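**Two-finger vs. adaptive gripper on thin upright objects (sim)**

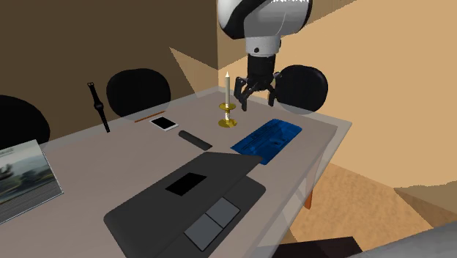

What control rate should I use for the gripper when comparing two models in simulation? Use the same rate for both, and set it to whatever the slower real controller supports.

**orkdale_bench** wrote:

Posting results from the candlestick task. Same arm, same tabletop clutter, top-down approach. I swapped only the gripper model: the stock parallel one and the Dreravel adaptive. 200 trials each, randomized start pose, success means lifted and held upright for 2 seconds.

- Stock parallel: 77 failures
- Dreravel adaptive: 26 failures

Contact parameters were left at default. Controller is position mode with a force cap.

---

**tcp_offset** wrote:

Default friction is doing a lot of work in those numbers. The Dreravel pads are modeled with a higher coefficient than the stock pads. Match them and rerun before calling it a gripper result.

---

**orkdale_bench** wrote:

> Match them and rerun

The real pads are different materials. If I match them I am no longer testing the product.

---

**tcp_offset** wrote:

Then you are testing pads. Fine, but put that in the title. Finger geometry and pad friction are separate variables and you changed both.

---

**venia_user4** wrote:

I side with tcp_offset on friction, but I'd look at the approach first. Coming straight down on a candlestick, the fingers have to clear the candle and the drip tray before they can close on the stem. How many of the 77 were tray contacts? A side grasp at stem height might remove most of the gap between the two.

---

**orkdale_bench** wrote:

Not logged by contact body. I only save final object pose and peak finger force. I can add it.

Side grasp is awkward with this layout. The laptop takes up a lot of the table, and the planner keeps a wide margin around it.

---

**adjei_fork** wrote:

Reduce the margin. The default in the Adjei planner is far too conservative for tabletop work. I cut mine in July and had no new collisions.

---

**tcp_offset** wrote:

Disagree. Keep the margin, move the laptop. Changing the planner adds a third variable.

---

**orkdale_bench** wrote:

Moving the laptop. Rerun will have contact logging on, plus one extra set with matched friction. Config goes in the same folder as the old one.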